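Print | E-mail | 14 comments

The back room at Gredico smells of solder and oranges, and by April Debora Martinelli had more or less moved in. She and Kálmán Pálfi have been building a two-armed robot there, evenings mostly, with a budget of $500 and a great deal of borrowed patience. Before anything moves on the bench, it moves on Kálmán's laptop, in a make-believe living room he has furnished with real affection (he chose a purple shelf, and he'll defend it to anyone!).
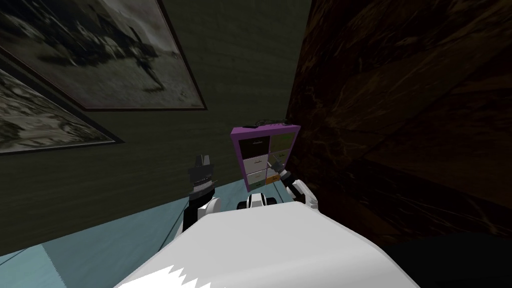 Debora does the wiring and would happily talk about connectors until supper. The shoulders worry her most, and she has rebuilt the left one on paper more often than she likes to admit.

Shares: 66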